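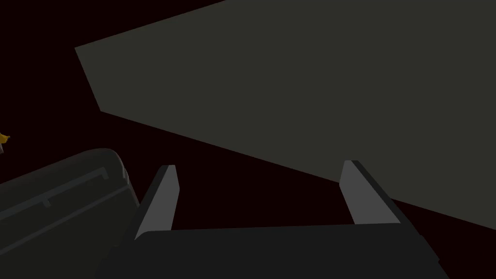
Can a robot put tools away yet?

harunafan
We have a small workshop and I'd like something to clear the bench at the end of the day. Drill back on the shelf, bits in the tin, that's all. Trukura quoted us £1,865 for 2 months' hire. Is anyone using one?

benchdog
Save your money. Picking a drill up is the easy part. Getting it round a table leg and a chair without knocking anything is where they fall down.

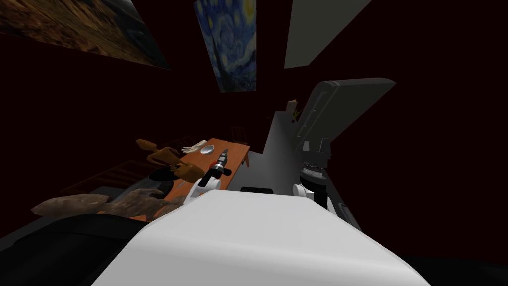
It also needs to know where the drill lives, and in our shop that changes daily.

Yuzuki Ogura
I disagree. I ran 312 put-away jobs in the Altix simulator in June, and heavy tools were fine. Cables were the worst – a loose loop near the table edge spoilt run after run.

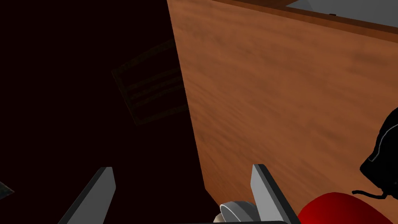 Bowls and cups came second, mostly when they stood close to something else.

benchdog
A simulator isn't a shop floor. No sawdust, for one.

Yuzuki Ogura
True, but you learn which jobs to rule out. Two arms helped more than I expected.
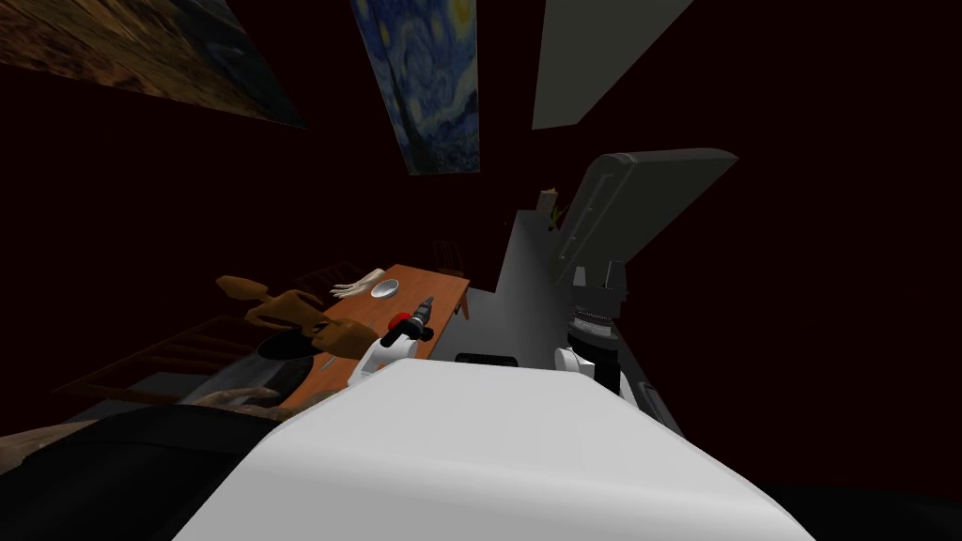 I'd still keep plates and anything breakable off its list.

gruveck_owner
Ours does 4 jobs and sweeping isn't one of them. Ask for a trial week first.

harunafan
Thanks all. I'll ask Trukura about a trial and tie the cables up.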